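Nivside hand-held grippers, reviewed as a data collection method

The Nivside pair is sold as a route to manipulation data without a robot arm. An operator holds one gripper in each hand, performs the task, and a policy is trained on the recordings. I compared it with Clinevov, our usual teleoperation set-up, on bedroom tidying.

Pramila Kandpal and I recorded 289 episodes with the Nivside pair and kept 250. Most rejects were tracking losses when one gripper blocked the other's view.

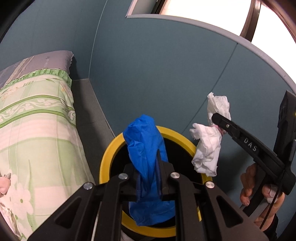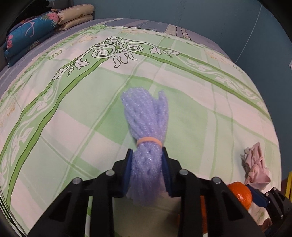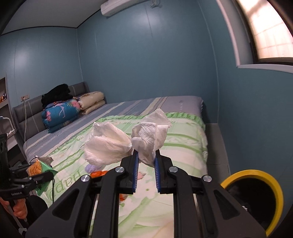
Bedroom tidying with two grippers. First: a blue glove and tissues at the bin. Second: yarn and an orange fruit on the bed. Third: tissues in one gripper, a snack packet in the other.

Soft items are the strong point. The jaws will take a single tissue, and the operator can correct a poor pinch at once – teleoperation is slower here. Round fruit is harder, as the contact patch is small and there is no force reading.

The policy trained on the Nivside set cleared more items per trial than the Clinevov one, but it released too early over the bin. Adding the public Mumel set of 1,000 episodes reduced early releases and made two-handed timing slightly worse. Gains flattened after 400 added episodes.

Wrist fatigue limits sessions, and the export tool, Poon, drops timestamps if a recording is paused. Recommended for deformable objects. For tasks that depend on grip force, I would keep teleoperation.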